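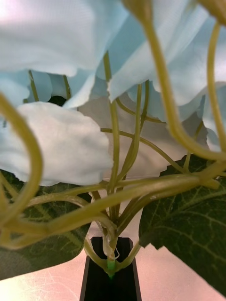
Pale blue fabric blooms from our artificial flower stock.

Grarnley House Display Services is publishing this thread for the reception desks, meeting room hosts and partner venues that borrow artificial flowers from our store. It sets out how arrangements are requested, handled, cleaned and returned. Please read it to the end before submitting a request for the new season. 1/19

The store holds 861 stems at present. Of these, 437 are on long-term placement in reception areas and the remainder may be borrowed for up to four weeks. Longer loans are possible in January, when demand is low. 2/19

Requests should be made on the short form, available from any reception desk. Please state the room, the size of the table or shelf, the colours preferred and the name of the person who will receive the delivery. Forms without a named recipient are returned to the sender. 3/19

Our range is supplied under two names. Olov is the fabric range, with soft petals and bendable stems. Fluromau is the coated range, suited to porches and covered walkways. The two should not be mixed in one vase, as the difference in sheen is noticeable in daylight. 4/19

Fabric flowers are to be kept out of direct sun. Blue shades fade first, and a faded bloom cannot be restored. Window ledges on the south side of a building are therefore not approved positions for any Olov arrangement. 5/19

Arrangements should also be kept clear of radiators, hand dryers and kitchen hobs. Petals that have been exposed to heat curl at the rim and do not lie flat again. 6/19

On delivery, stems arrive flat in shallow trays and are arranged on site. We ask hosts to have a clear table available. A table of ordinary desk height is suitable. Arranging on the floor damages the leaves and is not permitted. 7/19

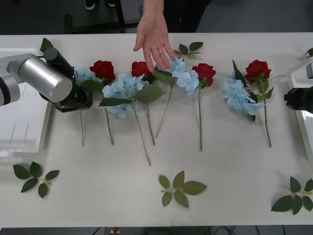 Laying out before arranging is the most useful step in the whole process, and we ask all hosts to follow it. Stems placed side by side can be compared for length, straightness and condition before any of them goes into a vase. Red roses and pale blue hydrangeas are set out alternately here, with the blooms towards the far side of the table and the stems pointing to the near edge, so that the balance of the two colours can be judged at once. Loose leaf sprigs may be placed among the flowers at the same stage. 8/19

Once the row is satisfactory, begin with the largest blooms. Hydrangeas give an arrangement its body and should be placed low and towards the centre. Roses are then added between them at slightly different heights. 9/19

Stems may be bent to shape but must not be cut. Each contains a wire, and a cut end will scratch glass and mark furniture. If a stem is too long for the vase supplied, coil the lower part inside the vase or ask us for a deeper one. 10/19

When bending a stem, hold it in both hands and curve it gradually. A sharp bend made with pliers weakens the wire at that point. We withdrew 70 stems last season for this fault alone, most of them roses. 11/19

Leaves should be opened out by hand after the blooms are in place. Begin at the back of the arrangement and turn the vase as you work. Any leaf that has come away from its stem should be kept and returned to us, as the majority can be refitted. 12/19

No water, floral foam or scented oil is to be added to any vase. Scented oil in particular leaves a mark on fabric petals which our cleaning process does not remove. Glass beads and clean gravel are acceptable, and both can be supplied on request. 13/19

Weekly care is the responsibility of the host. A soft, dry brush is sufficient for petals. Leaves may be wiped with a barely damp cloth and left to dry before being touched again. Vacuum cleaners should not be used, even with a brush head fitted. 14/19

Deep cleaning is carried out at the store only. Araceli Bautista oversees this work and will advise on stains. Please do not attempt to treat a stain before speaking to her, including with products described as safe for upholstery. 15/19

For returns, lay the stems flat in the trays with all blooms at the same end. Do not stack one layer upon another unless there is a sheet of tissue between them. Roses should be laid on their side so that the outer petals are not crushed. Vases are returned separately in the Hajji crates. 16/19

Returns are accepted at the store between 8.30 in the morning and noon. Please bring the original loan slip. Items left outside the door cannot be recorded as received, and will remain on the borrower's account until they have been checked in. 17/19

Damage in normal use is not charged. We do ask that it be reported, with the stem number from the paper tag, in order that replacements can be ordered in time. Missing stems are charged to the borrowing department at the rate shown on the form. 18/19

Capacity in the store is limited to 800 stems on the racks, and placements are adjusted through the year to remain within that figure. Departments willing to take an additional reception arrangement should indicate this on the form under "Other". Questions on any point in this thread may be sent to the display services desk. 19/19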